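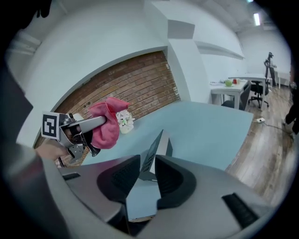 Workshop > Opinion > Grippers and Tools

Buy the Fingers First

Print this page | E-mail this article

Most of the argument about grippers is an argument about motors. People compare closing force, stroke and speed, because those are the numbers on the data sheet. After a long stretch of comparing hand-held grippers on ordinary household cloth, I think this is the wrong place to start. The part that decides whether the work goes well is the last inch, where the finger meets the object. I would spend the money there and save it almost everywhere else.

Our group at Dellside works with two hand-held grippers at a time, one in each hand, on a plain blue table. The tasks are dull on purpose. Pick up a towel, move it, put it down, straighten it. A pink towel gets most of the use. It bunches up as soon as you clamp it, and a bunch of folds is a hard thing to hold well. Grab too little and it slides out. Grab too much and you cannot tell which layer you have.

We have used two kinds of finger. One is a hard, narrow tip that comes to a point. The other is a pair of soft black pads with fine ribs on the inside faces. The pointed tip is better at getting under the edge of something flat. It is worse at nearly everything after that. When it holds cloth, the tip tends to stick out below the fabric and touch the table before the fabric does. If there is something small on the table, the tip finds it.

The ribbed pads are slower to get hold of an edge. Once they have it, they keep it. Griet Segers ran the same fold with both kinds over 10 afternoons, and her notes on the pads are shorter, which I take as a good sign. Her notes on the pointed tips are mostly about starting over.

Weidong Duan disagrees with me, and his case deserves a fair hearing. He says soft pads hide bad technique. With a hard tip you have to place the gripper properly, and a recording made that way is cleaner to learn from. With pads, you can come in crooked and still get away with it. He is right that this happens. I have come in crooked plenty of times. But I would still take the crooked grasp that holds over the neat one that drops the towel halfway across the table. A robot in a laundry room will come in crooked too.

He also likes long arms. A longer reach to the jaws keeps your hand away from the work and gives the camera a better look at it. The price is that every small turn of the wrist gets bigger at the far end. For cloth I can live with that. For anything that has to be set down upright, I would want the jaws close to the hand.

The second thing I would pay for is a rigid mount for the marker. We track the grippers by square black-and-white markers fixed to the housing. A marker on a mount that flexes gives you a position that is wrong by a different amount each time, and no software will clean that up for you. Annelies Goossens lost most of January to a bracket that looked fine. We threw out 438 recordings. The replacement bracket cost less than lunch.

Cameras I would put third. A very wide lens on the gripper bends everything near the edges, and new people complain about this in their first week. Then they stop. The wide view sees the fingers, the table, the wall and half the room at once, and for this work that is worth more than straight lines. We tried a narrower lens from Ziritov for a while. It gave a handsome picture of the towel and very little idea of where the other gripper was.

Controllers come last. The Drivero unit we looked at costs 2000 dollars and the plain one from Verhoeven costs 900. On towels, I could not tell them apart with my eyes shut, and Rianne Declercq, who wired up both, could not either. There may be jobs where the difference shows. Folding was not one of them for us.

So if a small lab asked me how to split a tight budget, I would tell them to buy three sets of fingers before a second motor. Wear them out, write down which ones went first, and order more of the others. Pads are cheap and they do wear – the ribs go smooth before anything else does – and a worn pair will spoil a good gripper faster than a weak motor will.

I have not settled the question of pad stiffness. Softer has been better on towels and worse on a folded shirt collar, and we have only tried two grades. Ans Declercq is molding a third one now.

Contact the editor | Copyright Dellside Workshop Notes | Back to top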